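2020-12-03

Decorative items, long table. Sorting begun after lunch, stopped when the light went.
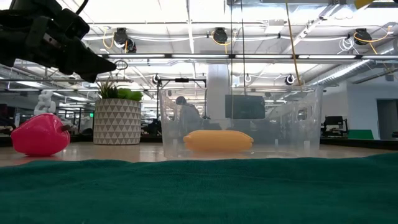
Keep the fruit together or get rid of all of it, was the first opinion offered, because one plastic apple on its own looks like a mistake. The second, from the same quarter and a minute later, was that the banana should go regardless. I have written both down and acted on neither.

The state of things at the start. Apple, pink-red, gloss finish, short dark brown stem. Banana, yellow-orange, in the large clear bin. White twisted ornament, lumpy, stacked form. One planter, cylindrical, grey and white triangles, with green leaves in it. Dark green knit cloth along the near edge of the table. All of it has come from the display shelves at the Warkbridge unit, which we gave up in May, and has been in cartons under the stairs ever since. The cartons had a list taped to them, but the list was for a different set of cartons.

The clear bin is the Jolow one, 30 litre, bought in a set of two. I have measured it again, having lost the earlier figures. Internal height at the wall is 300 mm. The walls taper, so the floor is smaller than the opening and anything rigid that fits at the top may not seat at the bottom. The banana lies flat with a great deal of room to spare. The taper matters more for the ornament, which is awkward in every axis and has no face that can be called a base except the one it stands on.

Static is the main fault with clear plastic. I wiped the inside of the bin with a dry cloth and it was worse afterwards than before. Damp cloth, one pass, then left open to air: better. A drop of washing-up liquid in the water seems to hold the dust off for longer, though I have only tried this on the lid, and the lid gets handled more than the walls. To be repeated on one wall only, the short side, and compared at the end of the month.

The apple. It will not stand upright without help, so it goes down on its side and stays there. The gloss shows every thumb mark. On the old display it sat in a shallow bowl with others of the same make and the problem did not arise. The bowl was broken in the move. I have tried the apple on a curtain ring, which holds it upright and looks exactly like an apple on a curtain ring. A smaller ring might be concealed. There is a bag of assorted rings in the Baumgartner cabinet, second drawer, unless they went back with the rail.

Cleaning the apple: warm water, soft cloth, no abrasive. I had a cream cleaner in my hand and put it back. The instruction sheet that came with the fruit in the first place said to avoid solvents, and I see no grounds for departing from it. The banana had the same treatment and took less time, there being no stem to work round.

The ornament is the slow job. Dust sits in the recesses and a cloth pushes it further in. A dry half-inch paintbrush, worked from the top down, with the vacuum nozzle held a hand's width off, gets most of it. I did the upper part and then the brush began shedding, and picking bristles out of a white ornament is not something I wish to do twice. A better brush is wanted. The make-up type would probably do, being denser.

No decision on where it is to stand. My view is the narrow shelf by the door, where it will be seen side on and where its depth is no obstacle. The opposing view is that the shelf by the door is for keys and post and will go on being for keys and post whatever is put there. This is correct as a matter of record.

The planter is straightforward. The triangles will not match anything in the front room and I have stopped expecting them to. The leaves were rinsed at the tap, foliage downwards, and the planter wiped separately. Broad leaves first, singly, between finger and thumb with a damp cloth. The thin spiky ones are quicker done by drawing the cloth along from rim to tip. Against the direction they catch. I put a felt pad under the planter afterwards, as the table marks easily and I have no more of the oil. Flaltport have discontinued that size of tin and want 24 pounds for the next one up, which would last longer than the table.

The green knit cloth. Its purpose was to protect the near edge while things were being slid about, and for that it is satisfactory. It creeps, though. Each time something is drawn across it the whole cloth moves a little towards the sitter, and by the middle of the afternoon it needs pulling back. Folding it double makes it creep less and rumple more. I considered a rubber mesh underneath, the sort sold for rugs, and there is an offcut in the loft, but the loft ladder is behind the cartons. Clips on the table edge would hold it and would also be in the way of both forearms.

It also sheds. Fine dark green fibre on the apple, which had just been wiped, and on the white ornament, where it shows. So the cloth is good under the work and bad near it. Next time: knit cloth at the edge only, and a plain cotton tea towel further in, for things that have been cleaned. I would have done this today but the tea towels were in the wash.

On the matter of storage. There are three schemes and I set them down here so as not to go round them again.

First, everything in the one Jolow bin, wrapped. Simple. Objection: hard plastic against ornament, and the bin will be carried by somebody at some point with one hand.

Second, fruit in the bin, ornament and planter out on show. This leaves a large bin occupied by two pieces of plastic fruit, a poor use of 30 litres, and the bin then gets filled with other things on top, and within a year the fruit is at the bottom again and forgotten.

Third, fruit in a shoebox, bin released for the winter hats and gloves, which at present have no home at all. I favour this. A shoebox can be labelled on the end and goes on the upper shelf without a struggle. The objection is that one cannot see into a shoebox, and being able to see in was the whole case for buying clear bins. I think a label answers it. I have been told that nobody here reads labels.

Label stock: the roll in the drawer is number 832, the narrow white, and it does not stick to the Jolow plastic for more than a few weeks. It sticks to card perfectly well. That is a further point for the shoebox, and I have noted it on the sheet inside the cabinet door, where I shall want it.

Wrapping, if wrapping is needed. Newspaper is out, for the ink on white. Tissue is clean but compresses to nothing in a week. Old pillowcase, cut along the seam, is the best thing I have found for the ornament: enough thickness, no fibre, and it folds into the recesses without having to be pushed. One pillowcase does it. The fruit can go in socks.

Things left undone this evening: lower part of the ornament; rings for the apple; the lid of the second bin, which I have not seen since May and which I suspect is under the sink with something standing on it. Table to be wiped down with the grain once it is clear. The planter can stay where it is overnight.

I looked again at the question of whether the banana should go. It takes up very little room. It cleaned up well. Nobody has said what it would be kept for, and I could not think of anything either, beyond the apple looking odd without it. Left in the bin for now.

Heating off at nine. Brush, denser type, on the shopping list, also felt pads, the small round ones.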